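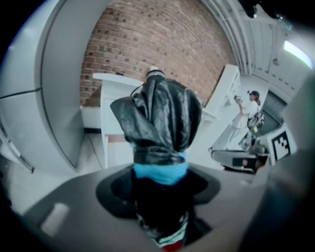 Leave the cables until last, Yupin Hemmin told us, or you will end up moving them twice. We took that advice for the back office at Rungrueang, which has been on the list since December.

The room has a red brick wall that we decided to keep bare. Most of the furniture is white and is staying too. The work is mainly sorting: what goes in a drawer, what goes on a shelf, and what leaves the building. The budget for new storage is $469, and up to 15 boxes can go to the Grolberg storeroom.

Black bundle with a light blue band near its lower end, by the brick wall. Loose items like this get a place on the shelves.

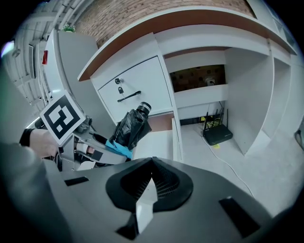
Posted by Chalerm Nakpan | June 26, 2019 | Rungrueang back office

White built-in unit with a drawer and open bays. The router with its three antennas is in the lower bay, with yellow and dark cables behind it. A cable tray is going in there - 53 inches long, cut to fit. The wall socket in the compartment above stays where it is.

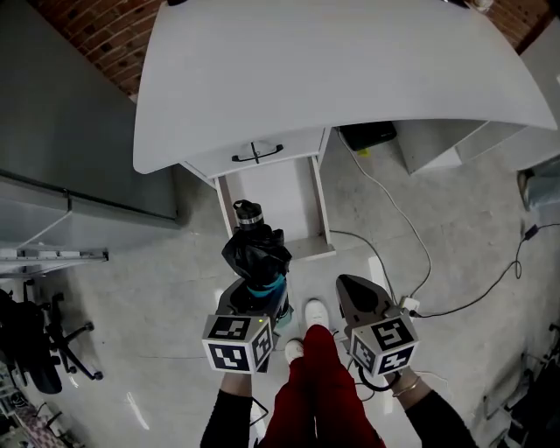
Desk with drawer open, cabinets on both sides.

The drawer is for stationery only. Cables and the power strip on the floor will be dealt with after the shelves are filled.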